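Prulska Stage Rack: Owner's Guide
Section 4. Setting Up for a Live Show

Read Section 3 first if you haven't wired the rack yet. If you have wired it without reading Section 3, go back and read it anyway, and bring a flashlight.

Before you start

You will need:
The rack, with the power switch off
Two balanced cables for the main outputs
One footswitch (the four-button model; the two-button model works but you will resent it)
A strip of white tape and a marker
A drummer who can be persuaded to stop for nine minutes

CAUTION: Do not plug the main outputs into a powered mixing desk while the faders are up. The pop that follows will be heard in the parking lot, and the sound engineer will remember your band's name for the wrong reason.

4.1 Connecting to the house system

1. Turn the MASTER knob fully left. It clicks. If it doesn't click, it isn't fully left.
2. Connect MAIN L and MAIN R to the stage box. The sockets on the back are labeled from behind, so L is on your left when you are crouching at the back with your knees complaining.
3. Set the GROUND switch to NORMAL. Move it to LIFT only if you hear a hum. Some players like a hum. Ask the others.
4. Plug the footswitch into CTRL 1. CTRL 2 is for the expression pedal, and although the footswitch will fit, all it does there is change the reverb in ways that sound like a decision.
5. Turn the power on and wait for the display to show READY.

Note: Startup takes 21 seconds. The rack can't be hurried by pressing buttons, and pressing BANK and STORE together during this time opens the factory reset menu.

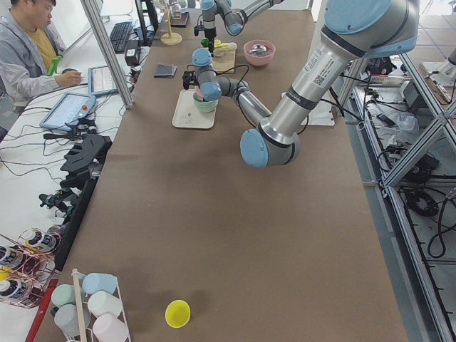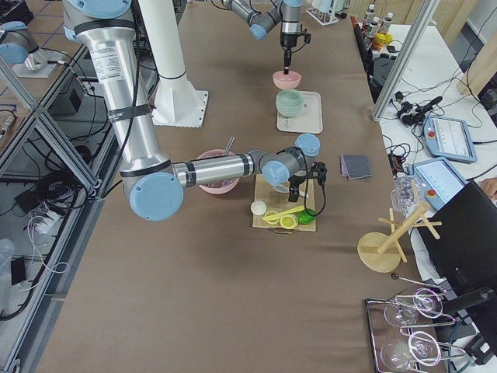
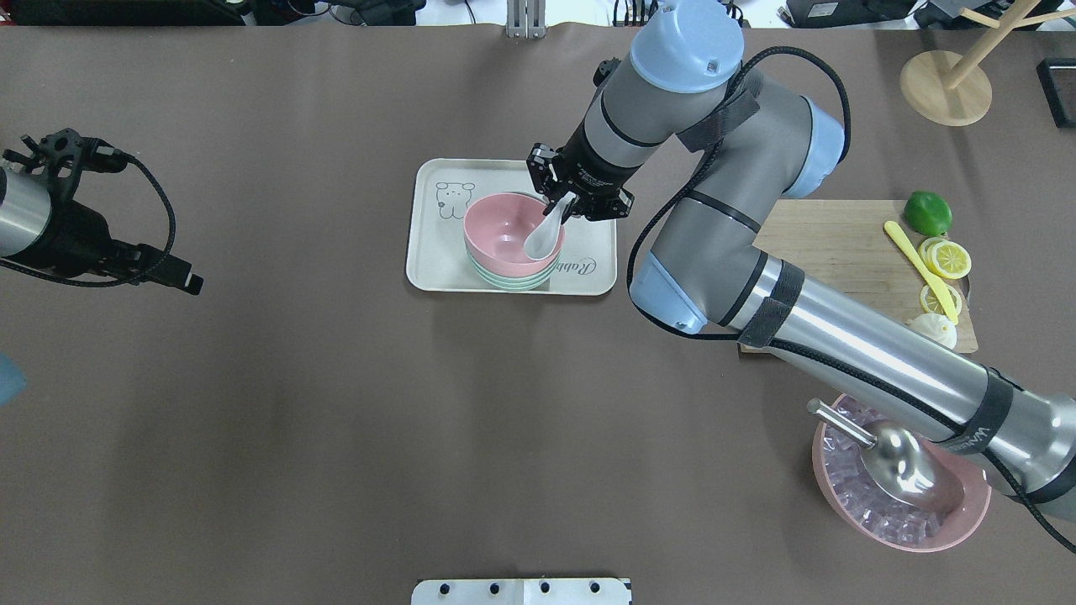

4.2 Setting levels at sound check

1. Choose the loudest patch in your set. Be truthful about which one it is. It is usually the fuzz.
2. Play the way you will play tonight, which is harder than you are playing now.
3. Bring MASTER up until the meter sits in the top of the green and touches amber on the big chords. Red means the output is clipping. The limiter will catch a stray peak, but it was not designed to live there.
4. Switch to your quietest patch and adjust its PATCH LEVEL. Leave MASTER alone.
5. Put a piece of white tape next to MASTER and mark the position. Somebody will bump the knob while reaching for a water bottle.

Note: Keyboard players using the Munshi voice bank should start 2 dB lower. The organ sounds in that bank were recorded by Joon-young Wi, who does not believe in headroom.

4.3 Building a set list

The rack stores up to 315 patches, enough for any band and too many for a guitarist. A set list puts the few you really use in order, so that one footswitch button steps through the evening.

1. Press SETLIST, then NEW.
2. Name the list. You get twelve characters. Our own testers have saved lists called "TOUR", "TOUR NEW", "TOUR REAL" and "USE THIS ONE", and we recommend none of these.
3. Turn the dial to the first patch and press ADD. Repeat for each song.
4. For a song with several sounds, add each patch separately in the order you play them. The intro counts.
5. Press STORE and hold it until the light stops blinking.

To insert a late addition, scroll to the song before it and press ADD. To drop a song, scroll to it and press CLEAR once. Pressing CLEAR twice removes the whole list. There is a confirmation message, but it's brief, and stage lights are bright.

4.4 Using click and backing tracks

1. Connect the drummer's headphone amp to CLICK OUT. Never route the click to the mains. Ga-eun Um of our support desk did this at a Sostdale club show with her own band, and reports that two people complimented the cowbell.
2. Load your tracks from the card slot. WAV files only.
3. Assign each track to a song in the set list with LINK.
4. Set COUNT-IN to one or two bars. One is stylish. Two is safer.

CAUTION: Do not remove the card during playback. The track will stop immediately and the band will not.

4.5 If something goes wrong mid-song

No sound: check MASTER, then the mute button on the footswitch, then the guitar's own volume knob. The third one is the usual answer.
Wrong patch: press BACK once. The change is silent if no note is ringing.
Display frozen: keep playing. The audio runs on a separate board and will carry on with the current patch. Restart between songs, while the singer is talking.

Continue to Section 5 for packing, transport and what to do about beer.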